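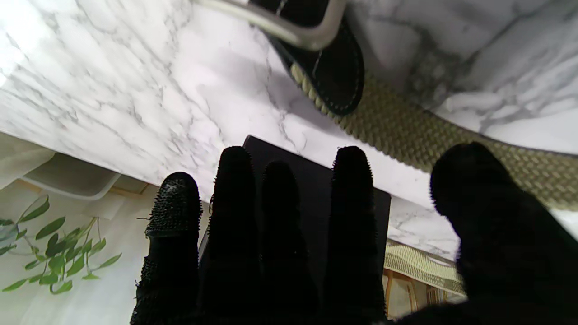 Fig. 1. Marble-patterned surface with gray veining. A metal buckle and a flat black item are near each other.

Unit 7: Surfaces and Small Hardware
Course notes, Salamatu Effiong

Read these pages before the bench session. Bring your own cloth and one small item with metal on it, such as a belt, a bag strap or a watch band.

Marble and marble patterns

Marble is mostly calcite. Calcite reacts with acid, so vinegar, lemon juice and many bathroom cleaners leave dull spots on a polished top. These spots are called etches. An etch is damage to the stone itself and will not wash off. A stain is color that has soaked in, and it can sometimes be drawn out with a poultice.

Many tops that look like marble are laminate, porcelain or printed film. You cannot always tell from a picture. Fig. 1 shows veins running diagonally, with darker mottling toward the right, and the pattern alone does not settle what the material is. Check an exposed edge if there is one. On real stone the veins usually carry on over the edge. A printed pattern often stops or repeats.

If you are not sure, treat the surface as real marble. Use warm water and a little neutral soap, then dry it.

Metal on stone

Calcite is 3 on the Mohs scale. Steel is harder, so a buckle dragged across a polished top can leave a scratch or a gray metal mark. Lift the item – do not slide it. A folded towel under the hardware is enough for bench work.

Bright silver-colored buckles may be solid steel, plated brass or a zinc casting. Do not use abrasive paste until you know which. Plating is thin, and once it is gone polishing will not bring it back.

Dark matte items

Matte black covers show finger grease more than scratches. Wipe them with a dry cloth first and go to a damp one only if needed. Keep solvents off coated fabric and imitation leather.

For the bench session

Work in groups of 2. Each group gets one stone sample and one printed sample, with 60 minutes for both. Write down what you checked and in what order. Ifigeneia Kouris will collect the sheets at the door. Samples go back in the Clerenell box, dry, with the label facing up.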